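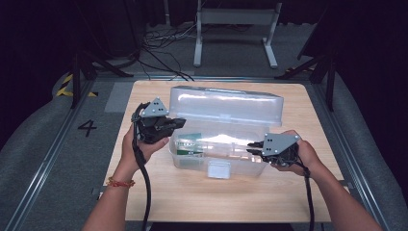
Stockdale, January

Section 4: Placing, levelling and looking after the table

Read this section once the legs are on and the bolts are finger-tight. If you have not reached that stage, go back to Section 3. The instructions cover the Kikwood table in both sizes. Where the larger Bretness size needs something different, the step says so.

4.1 Before you start

You will need the hex key from the parts bag, a spirit level, a soft cloth and a second person. The Bretness weighs 27 kg with the legs fitted and must not be lifted by one person.

CAUTION: Do not drag the table. Dragging puts a sideways load on the leg brackets and can pull the screws out of the underside of the top.

4.2 Choosing a position

1. Keep the table away from radiators, stoves and warm-air vents. Wood that is heated on one side only will bow.

2. Avoid a spot in full sun. If there is no other place for it, turn the table end to end every month so that the colour changes evenly.

3. Leave a gap between the table and the wall. The top needs room to move with the seasons, and 3 mm is the least we recommend.

4. Check the doorway before you carry the table through. The short side of the Bretness is 755 mm, so in most houses it has to go through on its edge, legs first.

4.3 Levelling

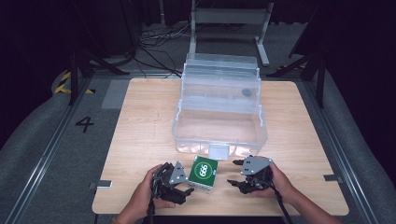 Soft floors take longer to get right than hard ones, and the readings you take on the first day will not hold. Put the table where you want it, load it with the things that normally live on it and leave it overnight before you touch the feet. On carpet, like the grey one under this light wooden top, the legs go on sinking for some hours. A large clear storage container makes a handy load if you fill it with books and stand it in the middle of the table. Take everything off again before you use the spirit level.

1. Lay the level along the long side of the top and note which end is low.

2. Have your helper take the weight off the low end. Turn the feet at that end anticlockwise, half a turn at a time.

3. Lower the table and read the level again.

4. Repeat along the short side, then go back and check the long side — the second adjustment often upsets the first.

5. Press down on each corner in turn. If the table rocks, lengthen the foot that lifts.

6. Tighten the leg bolts fully with the hex key, working diagonally from corner to corner.

NOTE: The feet have a painted line on the thread. If you can see the line, the foot is out as far as it will go. Use a packing disc from the parts bag under that leg instead.

4.4 Cleaning the top

1. Wipe with a damp cloth, along the grain, and dry straight away.

2. For grease, add a drop of washing-up liquid to the water. Rinse with a clean cloth.

3. Do not use bleach, scouring powder, spray polish or anything containing silicone.

CAUTION: Hot pans leave white rings that cleaning will not remove. Use a mat.

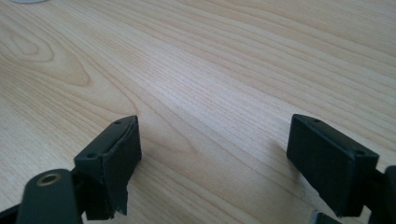
Light wood-grain top, seen close to.

4.5 Checking the bolts

Check every bolt after the first month and then twice a year. A bolt that keeps working loose usually has a missing spring washer. Spare washers can be ordered from Drallska using the code on the back cover. Quote the size of table and the batch letter, which is stamped on the underside near the left-hand bracket.

If a bracket screw turns without gripping, stop using the table and see Section 6, Repairs.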